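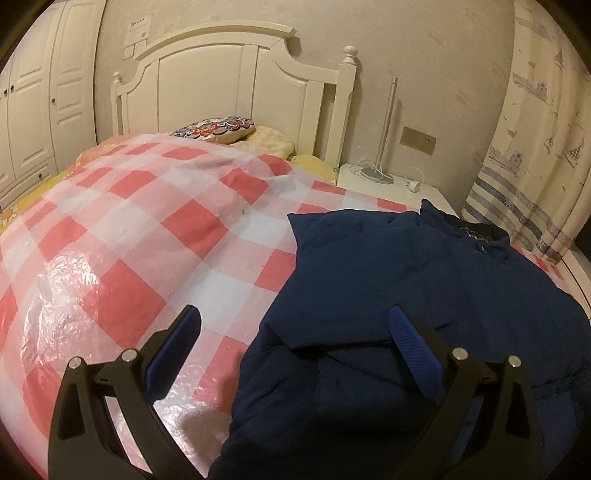
The quiet passages are what listeners at Retov keep asking about, and one of them wanted to know after the April concert whether the loudspeakers had failed. They hadn't. The piece, for string quartet and live electronics, has long stretches in which the players hold a single note and the computer does very little.

Music > Features > New Work
June 1, 2023
By the features desk

The Pawlak Quartet has been playing music with electronics for 10 years, mostly in small halls and mostly to people who already like that kind of thing. The Retov commission was different. The hall has 466 seats, its usual programme is Haydn and Brahms, and the new piece was placed between the two.

It lasts 30 minutes. Each player has a contact microphone under the bridge, and the signal goes to a laptop at the back of the hall running Zolline, a program the quartet has used since its second season. Zolline listens for pitch and attack, then sends back altered copies of the sound through eight speakers around the audience. Nothing is recorded in advance. If the viola comes in late, the electronics come in late too.

That makes rehearsal slow. The quartet spent the first two days on levels alone, and the cellist ended up moving her chair further from the front left speaker, which was feeding back on the low C. The score gives dynamics for the strings but only a line of shading for the computer part, so a good deal had to be settled by ear – and settled again once the hall was full.

The commission fee was 4,000 pounds, shared between the hall and the Truvis festival, where the piece will be heard next. Truvis uses a converted grain store with a much longer echo. The quartet expects to take the third section faster there and may drop two of the speakers.

The second violin part has been revised since Retov. Several bars of harmonics were getting lost under the processing and have been moved down an octave. A printed score will follow the Truvis performance, with a page of notes on the set-up for groups using other software.

Related
Writing for viola and tape
Small halls, long echoes
What a commission pays for
Truvis festival: the full programme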